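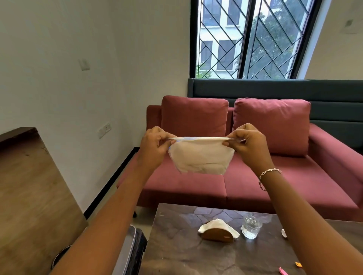 Soft beige contents in a clear plastic bag

About Rurik

Rurik is a small packaging advice firm in Brollbridge. Shops and small makers pay us to read the claims on their bags, boxes and pouches and say which ones would stand up if a customer asked.

Plenty don't. We have a shelf of samples marked "green", "kinder" or "planet friendly", and most of the suppliers behind them couldn't tell us what the word meant. One sent a leaf logo as proof.

There are 6 of us. We sell no packaging and take no commission, and we don't hand out badges. There are enough badges already.

What we do

You send us your packaging and whatever the supplier told you about it. We ask for test papers, check what your local council will collect, and write you a report of 2 pages. Long reports mostly go unread, ours included, when we used to write them.

A basic review costs £500. If the answer is "keep what you've got", you still pay, and we think that's fair — a needless change of supplier costs a good deal more.

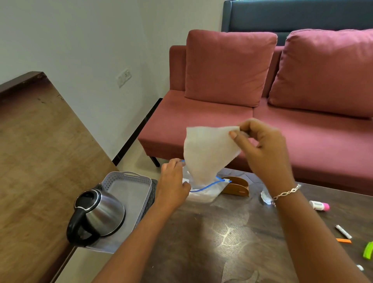
Where we came from

We began above a shop in Rultstead, checking labels for Forsberg, a tea seller that had ordered 600 "compostable" pouches and wanted to know where they could be composted. The supplier never gave a straight answer. Forsberg is still a client.

Our office is open from 9am. We close for the second half of December.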